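Week 4 notes – colour and small spaces

Okay, picking up where I ran out of time in the tute. We'd got as far as undertone, and I'd promised you the bit on dark reds.

I used to tell everyone to keep dark colours out of small rooms. I've softened on that! The reading nook at Gokcombe is tiny and it's painted a deep maroon on every wall, and people queue for it. What matters more is how broken up the colour is. A flat coat shows every scuff, but sponge a darker tone over a rosier base and your eye forgives a lot (so does your landlord, maybe).

Floors next. Grey is the safe pick under red, and a bit of veining stops it going dead. Hubert Wasilewska's chapter in the reader covers this from page 183, and I'd read at least the first 13 pages before you start your sample boards.

Boards are A3, two coats minimum, and please write the base colour on the back – I'm begging you. The write-up is 700 words and goes in the tray outside room 513 by 4 pm. 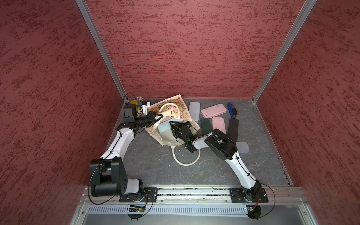
Bring your own sponges next time, the sea ones if you can get them, and an old shirt. We'll be mixing glazes for the first hour and it gets messy.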